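Brokville Votes to Keep Its Lost and Found

10 August 2022

The town of Brokville will go on storing other people's belongings, after the council voted Tuesday night to keep the lost and found counter at the Dronden Street bus station open for another year.

Closing it would have saved the town around 1,000 dollars, or slightly less than it spent in July on a new sign pointing to the counter.

Duyên Phùng, who runs the desk on weekday mornings, told the council that 70 items came in last month and that three went home with their owners. One of those was an umbrella, and two people claimed it.

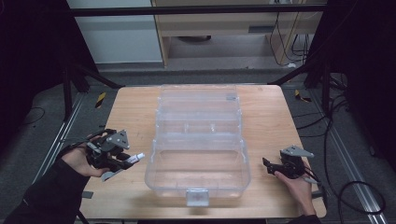
A clear plastic storage box with a hinged lid, on a wooden tabletop.

Small things will now go into lidded boxes sorted by week, replacing the drawer that has served since the station opened and that no longer shuts. Anything unclaimed after 2 months goes to the Clondberg thrift store, where Phùng says owners quite often buy it back.

The measure passed after a long debate, most of it over a single glove. The council next meets in September. Councilors are asked to check under their seats before leaving.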